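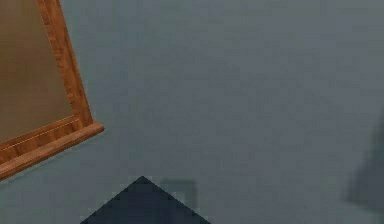

So I've been walking to work for a whole month now, and I have opinions.

It started when my car went in for what was supposed to be a quick brake job and came out with a bill of $1,446. I stood at the counter doing that thing where you nod a lot. Then I walked home in shoes that were very much made for sitting down in, and somewhere along Enden Street I thought, wait, this is kind of nice?

My office is just under three miles away. I had driven it for years and could have told you about every light and every pothole, and yet I had never once noticed there's a bakery behind the tire place. A whole bakery! It's called Pletia, and they sell a seeded roll that's still warm if you get there before eight. I have now had more of those rolls than I'd like my sister to know about (hi, Carmen).

The first week was rough, I won't lie. I got a blister on day two and limped around like a pirate. I also hadn't figured out the timing, so I showed up at my desk pink in the face with my hair stuck to my neck, and had to sit through a budget meeting like that.

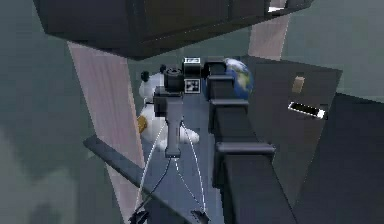 Week two I bought real socks. If you take one thing away from this post, let it be the socks. Wool, on the thin side, a little taller than you think you need. I'd been wearing the same cotton multipack since college and my feet are so much happier now. I wash them in the sink and hang them over the tub, and my bathroom looks like a campsite, but whatever.

I also learned that the "short" route isn't the good one. The map wants me on the main road the entire way, with trucks going by and that long stretch with no shade. If I cut up past the Jeon Library and come down the back steps instead, it adds about 14 minutes, and I get the creek, two very rude geese and a yard with a magnolia that went completely bananas last week. I take the long way in the morning and the short way home, when I'm hungry and don't care about magnolias.

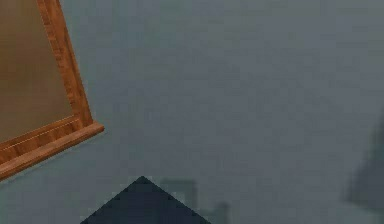
Delia Zapata
Writer and reluctant morning person

People keep asking what I listen to. Podcasts at first, and then I ran out of the ones I liked and tried an audiobook, a big family saga with so many cousins that I had to keep rewinding at crosswalks. These days it's mostly nothing. I talk to myself a bit. I rewrote an entire email in my head on Tuesday, out loud, and a man with a stroller gave me plenty of room.

Rain is still a problem. I have a jacket that says waterproof on the tag and I have some questions for whoever wrote the tag. On truly awful days I take the 377 bus, and I've decided that doesn't count as cheating. The drivers on that line wait for you if they see you running, which I think deserves a parade.

The car is back, by the way. It's sitting in the driveway with new brakes and a layer of pollen. I use it for groceries and for going to see my mom, and that's pretty much it. Ask me again in July when it's ninety degrees out and I may be singing a different tune, but for now the socks are on the tub and I'm leaving at seven fifteen.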